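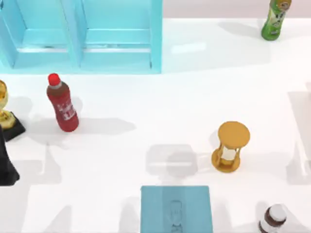
About Bustora

Bustora is a website for people who follow daytime drama and do not want to lose the thread. We write episode recaps, family trees and story guides for long-running serials, mostly for viewers who watch in English as a second or third language. Many of them come home late, see a half episode, and need to know why two sisters are suddenly not speaking. We are here for them.

How we started

The site was started by Jonalyn Lagman, who was working evening shifts in Wustden and missed most of her favorite serial for one whole winter. A friend from work wrote the plot down for her every day on paper. These notes were short and a little bit rude about the characters, and Jonalyn kept all of them. Later she began to write similar notes for other people and put them online, first on a free page with a very ugly yellow header. In December of the same year she bought the domain name and asked two former colleagues to join.

Today we are a team of seven. Two of us write recaps full time, the others do the family trees, the newsletter and the corrections. Our office is above the old Kettler printing shop, on the side of the yard, and the bell is the second from the top. 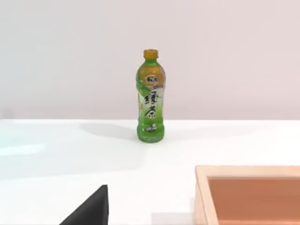
What we publish

Recaps come out six days a week. Each recap is written by one person who has watched the full episode, and it is read by another person before it goes online. We try to use plain sentences. If a character uses an idiom that is difficult, we explain it at the end of the text.

Family trees are our most visited pages. A serial that has run for decades can have three marriages between the same two people, and children who went upstairs for a school bag and returned as adults. We mark every marriage, also the ones that were later declared not valid, and we note when a role was taken over by a new actor.

The Punine Letter is our weekly newsletter. It is named after the small town in the first story Jonalyn ever recapped. It has one long article, a few readers' letters and a list of what to expect in the coming week. It now goes to readers in over six countries.

Spoilers

We do publish spoilers, but they have their own section and the headlines do not give away the story. We do not print rumors about the private life of actors. When a prediction is only our own guess, we write the word "guess" in front of it.

Corrections

With so many secret twins and false names, mistakes happen. Please write to the corrections desk with the name of the serial and the episode, and we will check the episode again. Corrected pages have a note at the bottom - we do not change them silently.

Writing for us

We sometimes look for new recap writers. You do not need to be a native speaker, but you should know at least one serial very well and be able to deliver a text on the same evening. Please send one sample recap, not longer than a page, to the editor.

Page last updated: 2023-08-01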